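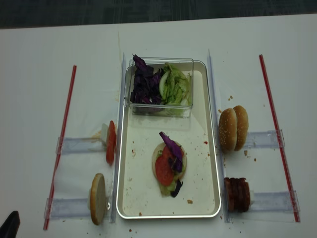 Fletska Opens Skollbridge Workshop to the Public for Sandwich Assembly Demonstration

SKOLLBRIDGE – Fletska, which develops robot handling for small commercial kitchens, will hold an open day at its Skollbridge workshop in May. Doors open at 9 a.m. and close at 4 p.m. Admission is free.

The main demonstration will be burger assembly. A robot arm works over a tray on a white tabletop, with the ingredients set out on both sides and the greens in a clear container at the far end. Visitors can watch from the public side of the room and talk with the engineers between runs.

Fletska moved into the ground floor of the Hsieh Building last year. The workshop covers 2,000 square feet and includes a test area, a small machine shop and a prep kitchen. This is the first time the company has opened the test area to people other than customers and suppliers.

The burger work began as a side project. Fletska's earlier systems moved closed containers from one place to another, and several customers asked whether the same equipment could handle open food. The company chose the burger as its test case. A bun half, a tomato slice and a leaf of cabbage all need to be picked up differently, and all of them change from one piece to the next.
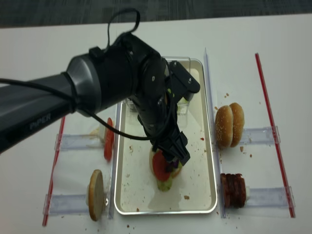 Most of the engineering effort so far has gone into the layout of the table. In early trials the ingredients were laid flat, and the gripper had trouble getting its fingers under a tomato slice without tearing it. The current layout stands buns and tomato slices on edge, against clear holders, so that the gripper can close on them from two sides. Clear dividers run along both sides of the tray and keep the assembly area apart from the ingredients.

The holders and dividers are cut in the Skollbridge machine shop. They lift out for washing, and a set can be replaced during a morning's work. Visitors will be able to handle spare parts from earlier versions at a bench near the entrance.

Leafy ingredients remain the hardest part of the job. Purple cabbage and green lettuce are kept side by side in the same container, and the pieces vary in size, curl and stiffness. Some land where they should. Others slide off the bun or hang over the edge. Fletska has not corrected for this by cutting the leaves to a standard size, and does not plan to. The kitchens it works with tear or shred their own greens, and the company wants the system to cope with what they have.

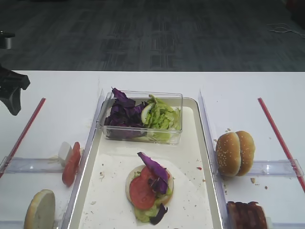 Photo: Fletska

Since the start of the project the team has recorded 3,607 assembly runs, including the ones that went wrong. Each run is reviewed by a member of staff and marked by step, so that a dropped slice is logged separately from a misplaced one. A screen in the test area will play a selection during the open day, with the failures left in.

Demonstrations will begin on the hour and last until the burger is finished or the run is stopped. Staff may stop a run at any point to reset the table or replace ingredients. Crumbs are part of the process, and the tabletop is wiped down between sessions. Food used in the demonstrations will not be served. Coffee and packed sandwiches, made by hand, will be sold in the front hall.

The open day will also include:

Gripper bench. Finger shapes tried during the project, with a tray of buns for visitors to practice on using a hand-operated version.

Camera table. Views from the fixed camera over the workspace and from the one at the wrist, shown next to each other on two monitors.

Kitchen talk. A short session for restaurant and cafeteria operators on space, power and cleaning requirements, held at 11 a.m. and again at 2 p.m.

Careers desk. Information on technician and apprentice positions at the Skollbridge site.
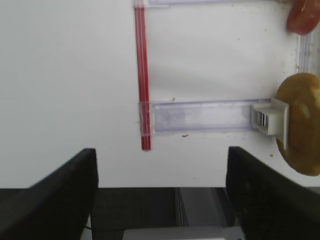
The wrist view is used mainly for the last part of each reach, when the fingers are open and the arm is lining up with the item to be picked. The fixed view covers the table as a whole. Engineers will explain how the two are used together and answer questions about how the arm is trained.

Fletska does not yet sell a burger assembly system. The company plans a trial at the Maneck Street cafeteria in Skollbridge later in the year, with a member of kitchen staff present at all times. The trial will be limited to cold assembly. Cooking, slicing and wrapping will stay with the kitchen.

Visitor information

The Hsieh Building is a short walk from Skollbridge station. Visitor parking is on the Maneck Street side. The workshop is step-free from the parking lot, and seating is available in the test area. Children under 12 must be with an adult. Photography is allowed everywhere except the machine shop.

No booking is needed for the demonstrations. Places at the kitchen talk are limited and should be reserved through the events page on the Fletska website. School and college groups are asked to contact the front desk in advance to arrange an arrival time.

About Fletska

Fletska designs and builds handling equipment for small commercial kitchens. The company is based in Skollbridge, where its design, testing and production teams share one site.

Media contact: Fletska Press Office, Hsieh Building, Maneck Street, Skollbridge. Members of the press who wish to film during the open day should check in at the front desk on arrival.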